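I'd been trying to pin down Faustine Barbier for weeks, and she finally called me back on a Sunday at seven in the morning, which she said was the only hour her phone leaves her alone. I was still in my robe. She was already on her second loaf.

Faustine bakes rye. She'll make you a baguette if you ask nicely, but rye is what people drive out to Plarnlow for, and it's what I wanted to talk about – mostly because mine keeps coming out like a wet brick and I hoped to get some free advice out of this (I did!).

"Everybody's first rye is a brick," she told me. "Mine was a brick for two years. My brother used one to hold the shed door open and it lasted until spring."

She didn't grow up baking. She sold flooring, then she sold insurance for a while, and then a neighbor moved away and left her a jar of starter with no instructions besides "feed it." She fed it. She fed it too much, she says, and it climbed out of the jar and got into the silverware drawer, and she was so impressed by that that she signed up for a weekend class at the old Pruvost mill. Four months later she'd quit insurance and was renting oven time at night from a pizza place.

I asked what a normal week looks like now and she laughed at me for a good while.

"Okay, so Thursday I mix, and Friday I bake 60 loaves, and those go to the store. Saturday is the market, and that's 101."

Why 101?

"A hundred to sell and one for me. I eat it in the van on the way home, with butter. If I sell that one by mistake I'm in a terrible mood, ask anyone."

The thing she wanted to talk about most was water. I had a whole page of questions on flour and we got to maybe two of them. Her feeling is that home bakers are scared of a sticky dough, so they keep throwing flour at it, and then they wonder why the crumb is tight and dry. Rye doesn't want to be kneaded like wheat, she says. It wants to be stirred, like thick oatmeal, and then left alone in a warm spot while you go do something else.

"Get a wet spoon," she said. "Not your hands. You put your hands in rye and you'll be wearing it at dinner."

She bakes hers in tins with lids, low and slow after a hot start, and she won't cut a loaf for a full day. This is where I've been going wrong, apparently. I confessed that I usually cut mine after twenty minutes and there was a long silence on the line.

"Well," she said, "there's your brick."

She has just the one flour she's loyal to, a dark coarse rye called Hestonum, and she buys it 28 sacks at a time and stacks them in what used to be her dining room. I asked where she eats dinner. Standing up, she said, and then she told me about a soup I've now made twice: onions, stale rye, beef stock, a heap of caraway, blitzed until it's smooth. It looks like mud and it's wonderful.

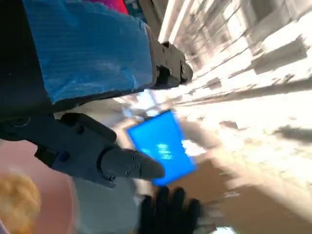
Traretell, who has bought the Friday bread longer than anyone, told me later that the caraway should go in whole and that blitzing the soup is a crime. I passed this on to Faustine. She said she'd heard it before, many times, usually with a line of people waiting.

We got onto money near the end, and she was pretty open about it. The first year she kept every receipt in a boot box, and when she finally added it all up she had cleared 422 dollars. For the year! She framed the page from the notebook. Things are better these days, but she still won't hire anyone to bake, only to sell, and she gets cagey when I ask about opening a shop of her own.

"People say shop like it's the prize," she said. "A shop is rent. I like the van. I like going home at one o'clock."

In May she's taking a couple of weeks off, her first real break since the pizza oven days, and she's going to visit a cousin who lives by the sea and doesn't own a toaster. The starter is going with her in a cooler, on the front seat, buckled in.

Before we hung up I asked if she had any last tips for me and my bricks. She thought about it, and I could hear a timer going off behind her.

"More water than you think, and put the knife in a drawer overnight," she said. "I have to go, that's my oven."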